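Linen Room, Jaramillo House

Jaramillo House is the older of the two guest houses Kollow runs on Prullitz Road. All the bedding and table linen is folded by hand on the second floor, 70 pieces on a normal day and 132 when both houses turn over together. The work starts at 7 in the morning and is usually done by lunch.

Folding starts with the large pieces – they take up the most room and go on the bottom shelf. Kudent supplies the plain sheets, and the colored covers have been collected over the years. Beige cloth hangs in long, deep folds over a bright pink patterned surface with white spots, and a strip of light blue runs between the two. Small items are done last and kept in the hall closet. 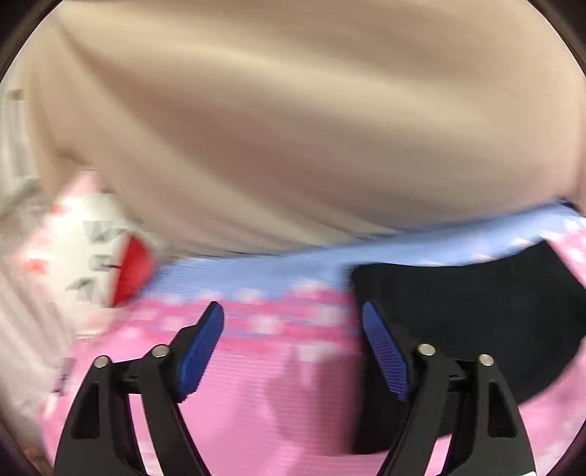
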